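The Case for a Plain Chess Table

A chess set is usually bought as one item and used as three: a board, a set of pieces, and the surface that both of them sit on. The first two get nearly all the attention from buyers. The third is whatever table happens to be free, and it decides more about how the game feels than the carving on the knights does.

My position is simple. A board for regular use should be flat, black and white, clearly bordered, and placed on a light table with no pattern. Anything more decorative belongs on a shelf.

Contrast comes first. Walnut and maple squares look good in a catalog and acceptable in daylight. Under a single ceiling lamp in the evening, a dark piece on a walnut square loses its outline, and the player spends effort on reading the position that should go into thinking about it. The chess club at Clernham replaced its wooden boards with black and white ones in June, and complaints about touched-piece disputes dropped within the season. Some members still call the new boards ugly. They are correct, and they misplace fewer bishops.

The border matters for a related reason. A board without one lets the edge squares run straight into the table, and pieces on the a and h files drift outward over the course of a game. A black border on a beige tabletop fixes the limit of play. It also shows when the board has been turned a few degrees, a small fault that most players tolerate for an entire game and then blame on the light. 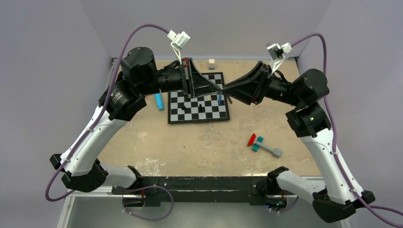 Piece Size and the Late Game

Small pieces are often dismissed as travel equipment. The objection has some force in the opening, when the ranks are full and fingers need room. By the endgame it has none. With a few small pieces left, the squares around them are fully visible, and distances can be read without leaning over the board. Two pieces on neighboring files can be told apart from any seat at the table.

Large weighted pieces have the opposite problem. Their bases fill the squares, and a pawn pushed off center appears to belong to two squares at once. The Gillard set I used for 2 years had this defect. It cost $200, and I gave it away without regret.

Those who defend heavy sets point to stability. The point is fair for outdoor play or for a table that rocks. It is weaker indoors, where the remedy is to fix the table. A folded card under one leg costs nothing.

I would also leave space in front of the board. Players at Brunton are given tables so narrow that the score sheet overlaps the first rank. Setting the board toward the back of a deeper table keeps the near edge free for paper and forearms, though the far side then needs a longer reach.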